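Bag Packing, Table Two – Gallery

The gallery covers the bag-packing sessions held at the Sandville workroom. The task is simple to state: take a soft item from the tabletop, get it into a bag through an open zipper, close the bag. Most of the notes concern the bag, as the toys gave little trouble.

Items are drawn from a bin of secondhand plush, cleaned and tagged before use. The bin holds 120 pieces. Anything with loose stitching, hard plastic eyes or a sound box is taken out of rotation. Bags are soft-sided, with no internal frame, and are laid flat at the start of each run.

Captions are by Vlasta Todorova. Item names follow the workroom list, so a toy is logged by its body shape and color first and by its animal second.

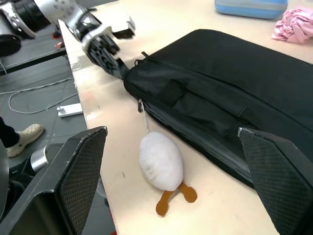
Photo: Emiliano Arrieta / Sandville workroom, June 12, 2019

White bird, egg-shaped body, felt feet. Shown on its side next to the mouth of the black bag. The feet are flat and splayed, and on this type they tend to catch on the zipper teeth if the toy goes in body first. Feet first is the listed order.

Black bag, side zipper, front pocket with flap. The side is unzipped and the darker lining shows. The front pocket is not used in this task. On bags of this pattern the lining can fold inward over the opening, and it should be pressed back by hand before the run starts.

Strap loop. The short loop at the end of the bag is the preferred hold point when the zipper is being closed. Pulling on the pocket flap instead shifts the panels and puts a bend in the zipper line.

Table surface. Pale wood, no mat. A mat was tried in an earlier set and dropped – it bunched up under the bag whenever the zipper was pulled.

Notes on the set

Run sheets for the full series are kept by Svenja Reinholz and list 611 entries, including repeats and runs stopped early. A run is marked complete when the zipper is fully closed and no fabric is pinched in it. A bag closed with a foot or ear sticking out is marked partial.

The next set, planned for July, uses the same bags with folded clothing in place of plush. Corrections to captions go to Vlasta with the item name and the line in question.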